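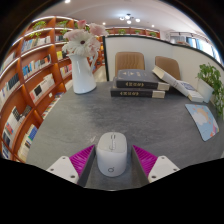

Energy use in offices is a subject most people believe they already understand, because they have at some point been asked to turn off the lights. The lights are a fine place to start and a poor place to stop. A larger share of the load in many small offices comes from things that are plugged in and left alone, which engineers call *plug load* and building managers call "whatever that is behind the cabinet." The trouble is that the eye goes to what the hand touches. Put a student auditor at a desk with a white wireless mouse on it and a pitcher of pink and white flowers farther back, and the student will write a thoughtful paragraph about the mouse. The flowers, to their credit, draw nothing. The mouse draws so little that the ink used to record it probably deserves its own line in the report.

This chapter deals with what is still running after everyone has gone home. We will call it the **baseload**: the lowest steady level of electricity a building uses when no one is in it. It is the easiest number in the whole field to measure and among the hardest to get anybody to look at.

## 6.1 The Office That Never Slept

The Kelent office in Vonby rents 1,722 square feet on one floor. It is staffed eight hours a day, five days a week, and its people are by any fair standard responsible. There is a recycling bin. There are two signs about the recycling bin. When Florencia Orellana first asked the staff to guess how much power the place used overnight, the most common answer was "none," followed by "the fridge."

She put a logging meter on the main panel in November and left it there. The reading between midnight and five in the morning settled at 892 watts and stayed close to it, night after night, like a guest who has noticed there is more cake.

The arithmetic is short. A week has 168 hours, and the office is open for 40 of them. That leaves 128 hours in which the staff is elsewhere and the building carries on without them:

> 892 W × 128 h = 114,176 Wh, or a little over 114 kWh per week

Over 52 weeks, if nothing changes, that comes to more than 5,900 kWh. Notice that we have not yet said a word about anyone's habits during the working day. Nearly all the advice taped up around the office concerned those habits.

## 6.2 Small Things, Large Things, and Guilt

Orellana's next step was to ask each person to list what they thought was to blame. Gervasio Maldonado blamed his phone charger, and had been unplugging it every evening for two years. Iara Salinas blamed the monitors. Several people confessed to items on their own desks, and none of them mentioned the server closet, the water cooler with its heated tap, or the small air conditioner that had been installed to cool the server closet and had been doing so ever since with great loyalty. 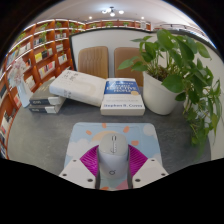 **Figure 6.1** Computer mouse and illustrated mouse pad.

We will call this pattern *desk bias*. People overrate the energy use of objects they own, touch, or feel guilty about, and underrate the use of objects that belong to the building. Desk bias is harmless in itself. It becomes expensive when it decides where the effort goes, as when a firm spends a month on a charger campaign and then renews the lease on a vending machine.

The cure is dull and works well. Measure first, rank the loads from largest to smallest, and start at the top of the list. If the top of the list turns out to be something you are fond of, start there anyway.

## Before You Read On

Try these with a building you know. You will need the meter readings and a tolerance for being wrong.

1. Write down your guess for the overnight load, in watts, and keep the paper.
2. Find the lowest steady reading between midnight and five in the morning on a weekday.
3. Work out the number of hours per week the building is empty, and multiply.
4. Compare the result with your guess. Section 6.3 explains what to do about the difference, beginning with the water cooler.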